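Dero Hard Wax Oil for Wooden Tables and Worktops

Fuver Home Store / Wood Care / Oils and Waxes

Dero is a hard wax oil for furniture that is used every day. It goes into the wood and leaves a thin layer on top, so the surface keeps its natural feeling and is still protected from water, tea, and greasy fingers. We have sold it in our shop on Erdős Street for many years, and most customers who buy the small can come back later for the large one.

The oil is suitable for oak, beech, walnut, ash, and pine. It can be used on solid wood and on real veneer, but please sand veneer only very lightly. It is not suitable for surfaces which are already lacquered. If you are not sure what you have, put a drop of water in a hidden place. When the drop stays round for a long time, there is probably lacquer or old wax, and it must be removed first.

Dero comes in clear, honey, and dark brown. The clear one makes the wood a little warmer and deeper in color, similar to how it looks when it is wet. The honey tone is meant for pale woods that look too cold in the room. All three have a satin finish. We do not carry the glossy version anymore.

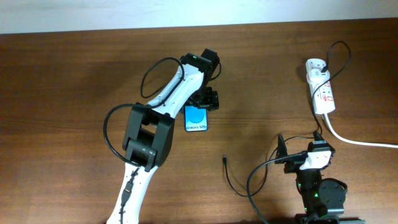 How to Use

Brown wood with a fine grain needs only a thin coat – this is the point where most people make the mistake. Sand the table in the direction of the grain, finishing with 200 grit paper. Remove the dust with a dry cloth. Stir the can well, do not shake it. Put on a small amount with a flat brush or a cotton cloth and spread it as far as it goes. After 5 minutes wipe away everything the wood did not take.

Let it dry overnight with the window open. Then apply the second coat in the same way. For kitchen worktops we recommend a third coat near the sink. The table can be used carefully the next day, but please wait one week before you put a tablecloth on it.

Cloths with oil on them can catch fire by themselves. Lay them flat outside to dry or keep them under water in a closed metal container.

Care

Clean with a damp cloth and mild soap. Dull places can be repaired without sanding the whole table: rub them lightly with a fine pad and add a little oil.

Sizes

Sample bottle, 100 ml, clear only
Large can, 3000 ml, clear, honey, or dark brown

The dark brown large can is sold out and will be back in December. Orders for schools and workshops go through our partner Lernbridge – please write the delivery address in full, also the floor.

Page updated August 20, 2025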